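Lesezeit: 2 Minuten

Suche nach Film, Titel, Person

Helmy: Buvus (restaurierte Fassung, Blu-ray)

Der Spielfilm «Buvus» erscheint bei Prulby zum ersten Mal auf Blu-ray. Regie führte Iason Triantafyllou, die Kamera machte Beatriz Vieira. Der Film dauert 110 Minuten und erzählt von einer Frau, die den Sommer im leeren Haus ihres Bruders am Meer verbringt und dort auf einen Käufer wartet.

Grundlage für die Restaurierung war das Originalnegativ. Das Studio Cellis hat an 147 Stellen Schmutz und Laufstreifen mit der Hand entfernt. Das Filmkorn blieb erhalten, was uns bei den Nachtaufnahmen am Hafen besonders wichtig war. Der Ton ist Mono, wie damals im Kino.

Die Scheibe liegt in der Reihe Helmy als Nummer 19 vor. Die Auflage beträgt 1.265 Stück, eine zweite ist nicht geplant.

Sprache: Griechisch, Portugiesisch
Untertitel: Deutsch, Englisch (ausblendbar)
Bildformat: 1,66:1
Regionalcode: B
Extras: Gespräch mit Beatriz Vieira, Kinotrailer, Heft mit 24 Seiten
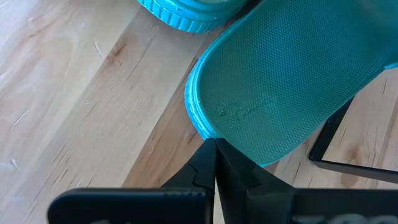 Badeschuhe auf Holz

Das Gespräch mit der Kamerafrau wurde für diese Ausgabe neu aufgenommen. Sie spricht darin über das Licht im Juli und über die lange Einstellung auf der Treppe, für welche man drei Tage gebraucht hat.

Lieferbar ab 15. Februar 2024. Vorbestellungen werden in der Reihenfolge des Eingangs verschickt.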